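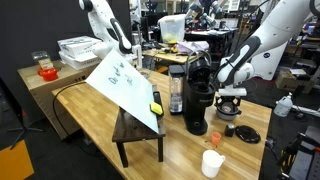
Why does the first cup out of a small coffee maker so often taste weaker than the next one?
Mostly it comes down to heat. A machine that has been sitting idle has a cold basket, a cold spout and a cold mug under it, and all three steal warmth from the water before the coffee has had a fair go at it. Run a cup of plain water through first and the flavour fills out beautifully.

Small-Batch Brewing, Session 4: The Single-Serve Machine
Notes by Oriana Troncoso

I love this session! Everybody has met one of these machines in an office kitchen or a motel room, and hardly anyone gets to slow down and look at how it works. We'll spend most of our time on three parts: the reservoir, the basket and the cup.

The reservoir
A clear plastic reservoir beside the machine, like the one on our butcher-block table, is a lovely thing to teach with. You can watch the level as the pump draws and get a feel for how much water a mug really takes. Use fresh, cold, filtered water. If it has been standing overnight, tip it out and start again. Rinse the black lid as well as the tank (people forget the lid, and it's where the stale smell lives).

The basket
The brewer basket is round, with a black rim and a light grey inside, and it's where all the good stuff happens. Water comes in at the top, spreads through the grounds and leaves from below. Old coffee oils cling to the inside and turn bitter, so wash it in warm water with a drop of dish soap, then rinse it twice. A pale lining makes it wonderfully easy to spot a brown film you've missed.

Whenever the top of the machine is open, have a look into the chamber. Wipe around the edge with a damp cloth, and keep your fingers well clear of anything sharp.

The cup
We use a plain white ceramic mug. White lets you judge the colour of the brew, and ceramic holds its warmth nicely once it has been heated. Fill it with hot tap water while you set up, empty it, then brew straight in.

Tasting exercise
Work with a partner. Brew 300 mL into a cold mug, then the same into a warmed one, and taste them side by side. Swap cups halfway through and don't tell your partner which is which. Write down the first word that comes to mind, however silly. Last term Dardo Palma wrote "pencil" for one cup and "toast" for the other, and the whole table agreed with him.

Give the cups a few minutes and taste again. Sourness shows up more as coffee cools, so your favourite may change.

Bench habits
Cords go behind the machine, away from the water. Mugs stay on the right side of the table. Put the eraser back on its tray after you've used the whiteboard. Please add your own cup sketches to the board, the wobblier the better!

For next time
Bring a coffee you already drink at home, any brand, any grind. Houshang Sharifi will be leading the section on grind size, and he'd like to hear what you found in the tasting. The handout for Session 5 will be in room 1602 from 4 pm.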